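From: Obaidul Cassim
To: Lodhi Desk & Cable list
Date: January 2021
Subject: Re: Organizer trays for shared tables?

> Hi everyone,
>
> We have two tables pushed together at the Endstead office and the whole
> surface is chargers. People sit down with a laptop and have to shove
> a pile of cord over first. Has anybody found a tray or box that works on
> a shared table? I'd like to stay away from anything screwed to the
> underside, our tables get moved a lot. Would also love to hear whether
> the holes in the tabletop are worth using.
>
> Skuro

Oh, I have opinions on this one! Our tables at Sollville are nearly the same situation, two light wood ones butted up against each other, and I've been fiddling with them for weeks.

Get the cardboard grid trays. Really. I was all set to order the nice felt ones and then tried a plain brown one with the thin dividers, and I love it. The slots are long and narrow, so a folded cord stays folded, and pens and adapters for the adapters all go in there too. If a divider gets crushed you pull it out and have one wide slot for a fat plug. I've got 3 going now and wouldn't swap them.

What I haven't cracked is the power bricks. They don't fit the slots and the cords on them are so long! One laptop charger can eat half a table. You'll see in the first one below, brick up near the front, plug dangling over the edge, cord in loops everywhere, and a perfectly good grommet sitting toward the back of the same table.

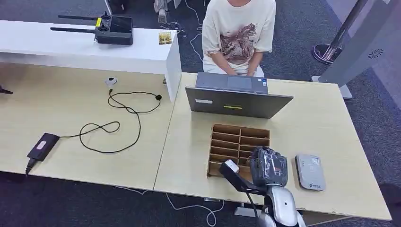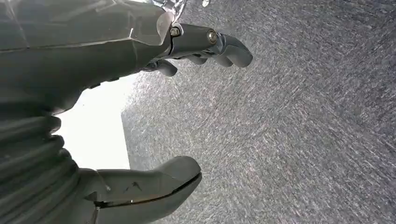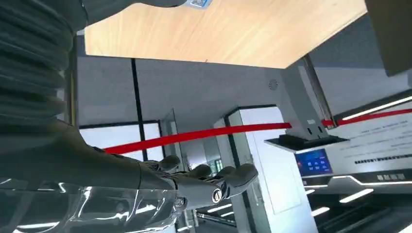 Sollville. Tray and charger cord in the first, gray carpet in the second, underside of the wood in the third.

So, grommets: yes, use them, but only for things that stay put. The router, a lamp, whatever lives there. Anything people carry home in a bag is going to end up over the front edge no matter how nice your hole is, and I've stopped fighting that. I'm now trying hook-and-loop ties, 20 cm ones, wrapped around the slack right next to the brick. Do it loosely and don't bend the cord hard where it comes out.

For the no-screws part, I'm with you. I did look at a clip-on basket that hangs off the back of the tabletop, and the clamp needed a thicker edge than ours. Measure yours before you order. Mine went straight back.

Oh, and label both ends of everything! A strip of paper tape folded over on itself is plenty. We did 4 tables in one afternoon and it was the most satisfying afternoon I've had in that office.

Skuro, if you want a tray to try, I can bring a spare to the February meetup (they fold flat). Has anyone else here got a trick for the bricks? I'd love to see it.

Obaidul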